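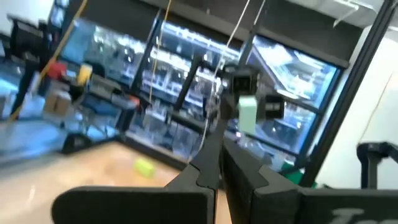 Shared workroom, second floor, Gilchrist Building. Minutes of the tenants' meeting held August 18, 2021. The main business was the floor, the window side of the room and the shelving, all carried over from the March meeting. Members who use the room in the afternoon again raised the glare, and the bright spots on the light tan floor were looked at before the meeting sat down. Present were the tenants from both ends of the second floor, the building office, and one person from Vallodance upstairs, who attended for the noise item only and left after it.

Minutes of the last meeting

Accepted with one correction. The coat hooks were to be moved to the hallway, not taken out. The building office has the hooks and will put them up once the hallway is painted.

Noise from upstairs

Vallodance has changed its class times and will not run tap before noon. The first-floor tenants have not been asked whether this helps them. Downstairs to be asked by the building office. It was agreed that anyone in the workroom who is bothered by noise should call upstairs directly and leave the building office out of it unless it keeps happening.

Floor

Hestik came to look at the floor and sent a written quote for a matte finish. The work would take 2 days with the furniture moved out. The quote covers the workroom only. The hallway and the small kitchen would be priced separately.

There was a long discussion. Some members felt the floor is fine and easy to sweep and that the money would be better spent on lights. Others said they have moved their tables twice to get away from the shine and would like it dealt with. One member asked whether the shine comes from the cleaning product and whether changing the product would be enough. The building office did not know which product the cleaners use and will find out.

Agreed: no decision on the Hestik quote until the cleaning product has been checked. In the meantime no extra polish is to be put down by anyone. Felt pads to go under the chair legs. A pack of 40 has been bought and is in the kitchen drawer under the coffee filters. Tenants are to do their own chairs.

Window side

Two kinds of blind were passed around as fabric samples. The gray was preferred, but it is thicker and members at the back of the room were worried about losing daylight. A vote was taken on getting one gray blind as a trial — carried, with one against. It will go up nearest the wall and stay there until the next meeting.

The request to have the glass washed on the outside was noted. The landlord pays for this and does it when the rest of the building is done. The building office will ask for a date.

Shelving

Zerneo can supply more shelves to match, 16 inches deep. A deeper shelf was asked for at the last meeting but it would stick out too far when people carry things past. The measurement was checked again and the 16 inch shelf was agreed. Order to be placed this month by the building office and the cost split in the usual way.

Until the new shelves are up, boxes should have a company name and a phone extension on the side facing out. Boxes with no name will be put in the hallway closet. There were objections to throwing anything away and none will be thrown away. Heavy items go on the bottom shelf. Nothing is to be stored on the floor along the walking route from the door to the window, including overnight.

Sweeping and trash

The sign-up sheet has fallen behind. It will be moved to the inside of the kitchen door where people will see it. Recycling goes down the back stairs, and boxes must be flattened first. The wide broom is missing again and whoever has it should bring it back.

Key cards

The building office has given out 26 cards. Two tenants have changed staff and still need to return old ones. Replacement cards will be charged for from now on.

Other business

A request for a second microwave was held over. The kitchen outlet has to be looked at first.

Next meeting to be set by email after the Zerneo delivery date is known. Meeting closed.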